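Moulin hanging utensil stand, six months on
Reviewed June 9, 2025

I bought the Moulin stand in December to get the spatulas out of the drawer, which had reached the point where it would only open halfway. It cost 595 kroner from Ternix, delivered. The same shop now has it at 498, so it may be worth waiting for an offer if you are in no hurry.

It is sold without utensils. You get the base, the pole and the hook crown, plus a small sheet of instructions. The pole screws into the base and the crown screws on to the pole. I did it by hand in a few minutes and have tightened it once since.

The first thing to check is whether your own utensils will hang from it. A hook stand needs a hole or a loop at the end of the handle, and the hole has to be wide enough to go over the tip of the hook. Most of mine were fine. Two old wooden spoons had no hole at all and went back in the drawer. Thick plastic handles take up more room than thin steel ones, and if you put two wide ones next to each other they knock together when you reach for either. 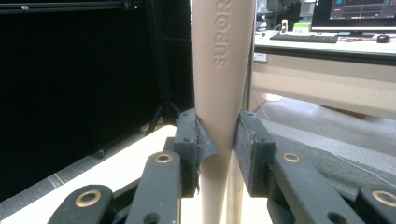

Tan plastic handle with the SUPOR name moulded into it, wider towards the top.

Weight matters more than I expected. The base is round and fairly shallow. With everything spread evenly it stays put, but hang a ladle and a heavy masher on the same side and you can feel it wanting to lean when you lift something off the other. I keep the heavy things opposite each other now and have had no trouble. My neighbour Thaís Rezende has the Kondumix stand, which has a heavier base and does not need this care, but it is also uglier and takes up more of the worktop.

Height is the other thing to measure. Mine would not go under the wall cupboards with a comfortable gap, so it stands out in the open.

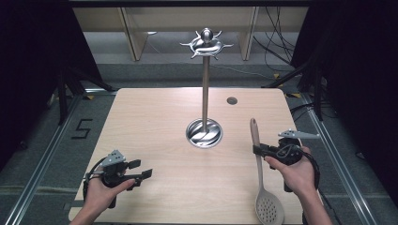 The finish has held up reasonably well. Polished steel shows every fingerprint and every splash of fat, and the base needs a wipe most evenings if it stands near the hob. A damp cloth and then a dry one is enough. I tried the Drimov steel cleaner on it once and saw no difference. The curved arms are slower to clean, as grease settles where they meet at the top - an old toothbrush does the job.

Getting a utensil off is easy with one hand. Putting it back takes a bit more aim, and the crown can turn slightly if it has worked loose.

Good: small footprint, quick to put together, looks decent.
Less good: leans if badly loaded, shows marks, too tall for some kitchens.

I would buy it again at 498. At the full price I would look at the Kondumix first.

Eino Mustonen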